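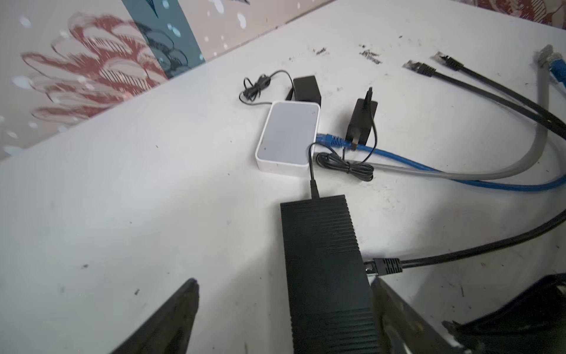

The cable table during our visit: a small router, its cords and the black power brick between the two gripper fingers.

A morning at the Lallik workshop in Erville

Member news, 15 February 2025

Ten members of our automation circle went to Erville this month to see what Lallik is doing with cables. The firm opens its workshop to visitors two times a year, and the winter visit is the smaller one. I had asked for places already in June, so I was glad that we could finally go, even if the bus from the station was late and we missed the coffee.

For those who do not know the name, Lallik builds control software for robot arms. The project we came to see is called Bramora. Its purpose is easy to say and hard to do: a robot should be able to sort, plug in, unplug and put away the network equipment that comes back from offices when a rental contract ends. Today this is done by hand. A box arrives, somebody turns it over on a table, and out comes a router, a power supply or two, and many cables in one heap.

The visit started with a short talk in the meeting room. Our host explained that hard objects are, in her opinion, mostly a solved matter for her team. If you want a robot to pick up a metal block, you must know where the block is and how wide it is, and then you close the fingers. A cable is another kind of object. When you lift it in one place, it moves in another place. It may lie over a second cable, or under it, and from above this can be difficult to see. She showed us a drawing of two crossing cables and asked which one was on top. We were divided in our answers, and I must confess that I was wrong.

After this we went into the workshop itself. I had expected something like a laboratory, with gray walls and glass. But one wall by the work table carries a mural with a large flower in red and pink, and small dots on a pale background. A member of our group asked if the mural was difficult for the cameras. The answer was interesting. In the first months the team worked only in front of plain panels, and the software became very good in front of plain panels. When they moved it to a customer's room, the results went down a lot. So now they like to have color and pattern behind the table, and they do not clean away each mark from the white top either. It is smudged and scuffed, as a table is in a place where people work.

On the table was the kind of material which Bramora must handle. In the middle lay a small white router with a blue network cable plugged into its side. There were black cables and a gray one too, a bundled coil lying over the blue cable, and two adapters for the wall. Several of the plugs had the same form and almost the same color. I think everybody who has ever moved an office has met this table before.

Closest to the robot was a big black power brick with fine ribs on the surface. Our host spent more time on this brick than I would have guessed. The ribs catch the light in thin lines, she told us, and an early version of the software took those lines for thin cables and tried to follow them. The team needed many new recordings before this mistake became rare. She also said that a brick is a useful teacher because it is heavy and stiff while its cord is light and soft. The robot has to hold the one without pulling too hard on the other.

The camera sits close to the gripper and looks down past the fingers, so the robot sees more or less what you would see if your eyes were on your wrist. A screen beside us showed this view. For me it was the best part of the visit. From where we stood behind the safety line, everything looked simple. On the screen the brick was huge and the router small behind it, and one understood quickly why the arm makes so many little corrections before it closes.

We then watched a series of attempts. The task was to take hold of one chosen connector and bring it to a tray at the side. In our presence the arm made ten attempts, and six of them ended with the connector in the tray. In the other four the fingers closed beside the plug or took two cables together. I write this down because our host asked us to. She said that visitors often remember only the good attempts, and that her team learns more from the bad ones. Each attempt is stored, with the view from the wrist and the force on the fingers, and a person later writes a note to it. At the time of our visit the collection for this single task had 334 attempts in it.

The speed was slow, slower than a person by far. One of our members, who has worked many years in repair, said aloud that he would have finished the whole table before the arm found its first plug. Our host agreed with him without any problem. Her plan is that the arm works in the evening, when the benches are free, and that the table is ready for the technicians in the morning. If it takes the night, it takes the night.

There was a good discussion about the fingers. Lallik does not make its own gripper parts but buys them from Katiyar, a small maker which also had a person present. He let us hold a set of spare fingertips and compare them. The soft ones gave a good grip on round cable but became dirty fast. The harder ones stayed clean and could get in between two plugs lying side by side, but they slipped more on the cable itself. When I asked which type he would choose, he said that it depends on what the customer has most of, and that he gives this answer every day.

Some questions from our group, in short form:

Can the robot plug a cable in, or only take it away? Plugging in is in the plan and works on a fixed test block. On a router that stands free on the table it does not work well yet, as the router is light and moves away when the plug pushes on it.

Does it know if a cable is broken? No. It sorts by type and by color, and the electrical test comes afterwards on a separate bench.

What about the little clip on a network plug? This question made both hosts smile. To release it you must press in the right place and pull in the same moment, and it took the team a whole spring to get the first version. They did not show it to us, and asked for patience until the next visit.

Is the software for sale? Not yet. Two rental firms are testing it, and Lallik wishes to see the results before it speaks about price.

We finished with sandwiches in the meeting room, where the discussion went on about the people who sort the equipment now. Our host said that the sorting job is one that workers ask to leave, and that they are moved to testing and repair. I can not judge how this will be in a few years, and a few of us were not fully convinced. It was good that the question could be asked in an open way.

The next open visit in Erville is planned for June. Places are limited by the size of the workshop, and children under twelve can not go past the safety line. If you would like to come, please write to the circle's address before the end of April and say if you need a seat in the shared car. Closed shoes are necessary. Visitors may also bring their own old routers and cables for the Bramora table - the team prefers types they have not seen yet, and they do not need the original boxes.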